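**Vicente Yáñez** · September 2025

1/ Spent the evening sorting out the counter by the sink at the new apartment in Paredes. Posting how it went in case anyone else has one short run of countertop and has to cook, wash and store on it.

2/ Starting point: a black speckled counter, one steel sink, no dishwasher, one drawer that opens all the way. The other drawer hits the oven handle. The landlord says he knows.

3/ The speckle is nice to look at and terrible for finding crumbs. I wipe it twice, once with a wet cloth and once with a dry one. If you only do the wet pass you can feel the grit under your hand the next morning.

4/ Things that live out all the time: the water purifier, the cooking oil, the white stacked container. I tried moving the stack to the shelf over the fridge in August. I was getting it down every day, so back it came.

5/ The purifier has to stay behind the sink on account of the pipe. I measured for a longer one and gave up. It would have crossed the window.

6/ Dishes from lunch and dinner, before I started on them:
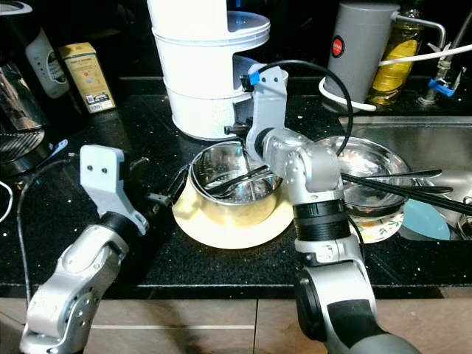

Cream pot with the strainer in it, bowls next to it, blue plate already in the sink.

7/ Order I wash in: plates, bowls, chopsticks and forks, then the pot and strainer last. The strainer takes longest. Brush from the outside first, then turn it over and do the inside under the tap.

8/ Long chopsticks don't fit my cutlery cup. They tip it over. I now dry them flat on a folded towel and put them straight in the good drawer.

9/ Someone asked about the bowl with the green flowers. It came with a box of kitchen things from Hülya Bayram when she moved out of the building. I don't know the maker. There's no mark on the bottom that I can read.

10/ Bought a Drirkari rack for over the sink. It's 20 inches wide and the sink is wider, so one foot sits on nothing. Returning it Thursday. If you're ordering one, measure the outside lip and not the basin.

11/ Replacement plan is a plain roll-up mat. The Trirnport store has one for 11 dollars. It can go in the drawer when I need the space for chopping.

12/ To the person who said get rid of the pot and use a smaller one: I make noodles for four on weekends. The pot stays.

13/ Still to do: find a place for the small box and the plug adapter at the far end, and put a tray under the oil so the bottle stops leaving a ring.

14/ Update: tray found, it's the lid from an old cookie tin. Fits the oil and the soy sauce. The box is in the hall closet for now.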